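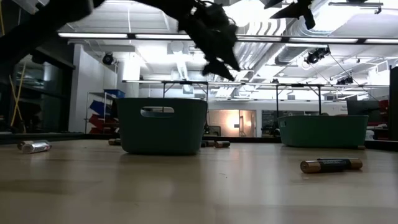

From: Ita Nic Aodha
To: show-production list
Subject: Re: [show-production] Running order and quick changes, Riltberg show

Armindo,

Replies in line below. I have the fitting sheets open, so the look numbers are the revised ones and will not match the board you photographed in January.

Armindo Ramalho wrote:

> We have 35 looks and the Doucet knitwear now opens the second
> section. That leaves Skestora with three models changing between
> looks 14 and 19. Can we get away with one dresser each?

Not for look 17. The coat goes over a bodysuit with a back zip and the zip has to be hooked at the top by hand. One dresser can do it, but then there is no one to deal with the boots, which lace to the knee. Put two dressers on 17 and one each on 16 and 19. If the agency cannot send an extra person, move 17 down to 21 and bring the grey trouser suit forward. Same model, same shoe size, and the suit goes on over what she is already wearing.

> The runway length is confirmed at 162 feet, there and back. At
> normal pace I make that a bit under a minute for each model.

Is 162 the full walk or one way? Your message reads as the full walk, but the drawing from the venue gives no total and the turn at the far end is marked in pencil. Please check before rehearsal, because the whole change plan rests on it. If it is one way, every figure I have given above is too tight by a wide margin in the good direction and we can drop the extra dresser.

Also bear in mind that the long skirts in the last section are slower. At the fitting, the bias-cut satin could not be walked at normal pace without catching the heel. I would allow a third more time for those and ask the music people to extend the last track to suit.

> Plindar have asked whether their shoes can be delivered on the
> morning of the show. I said probably.

Please change that to no. They should arrive the evening before. The soles need taping and scuffing, and the straps on the sandals have to be punched for each model. Last season two pairs came without the extra holes and we ended up doing them with a bradawl in the corridor. The floor is painted board this time, sealed with a satin varnish, so I want rubber half-soles on anything with a leather bottom. I can bring the adhesive. It needs to cure overnight.

> Seating is 1,000 across both sides, front row on benches.

Noted. The benches in the venue's plan have feet that stick out past the seat on the runway side. With the wider hems in looks 28 to 33 I would like them pushed back by a hand's width, or turned round if the feet are only on one side. Could someone at the venue measure one?

Three further points that were not in your message:

1. The rails should be labelled by model and then by look, left to right. Accessories go in a clear bag on the hanger, tights included.

2. Steam the satin on the hanger from the inside only. It marks.

3. The finale is in reverse order, so the model in look 1 needs to be back in her opening outfit. That is a full change, with hair, and it is missing from the sheet. I make it some four minutes from the time she comes off in look 30 – tight, but possible if the hair is only re-pinned.

I will send the corrected sheet once I have your answer on the runway length. The call time for dressers stays at 2 in the afternoon unless I hear otherwise.

Ita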